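Wallalgate Short-Sleeve Polo — Green
Item 1191

Everyday polo, green. Collar edged in thin blue and white stripes, same stripe on the cuff. Button placket. Runs a bit long in the body — size down if your between sizes. 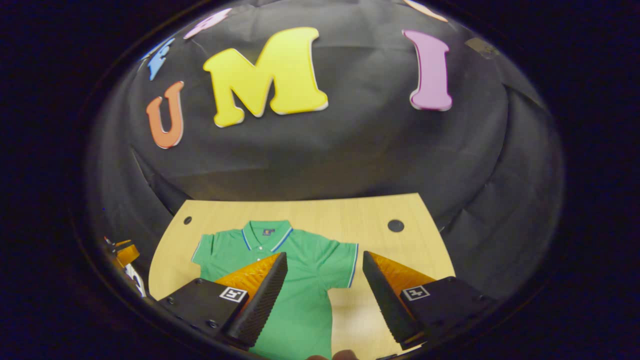 Wash cool, inside out. Tumble low or hang it. Do not iron over the stripe trim, it puckers.

Price: $21, or 2 or more at $20 each
Ships from Brilbridge, orders in by noon go out same day. Returns OK if unworn, tag still on.

Navy is sold out untill June. Bulk or school orders — ask for Ntombi Zwane at the Brilbridge desk.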